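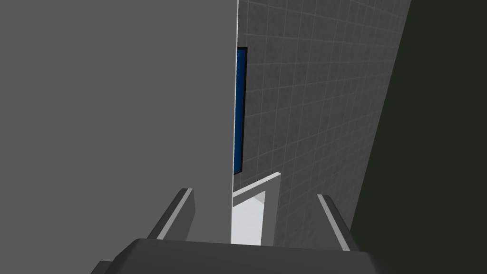

Planner release check, Standgate sim cell
Checked by: Corey Kerslake

1. Emergency stop halts the controller mid-plan: OK
2. Collision margin loaded from the Fludach config: OK
3. Gripper open before approach: OK
4. Clearance to tall gray block on the left: COMMENT. Block is very close. Rerun with the wider margin — ticket 698.
5. Joint speed limits, 10 test plans: OK, three replans
6. Log upload to Daltari: FAIL, timed out. Retest before release.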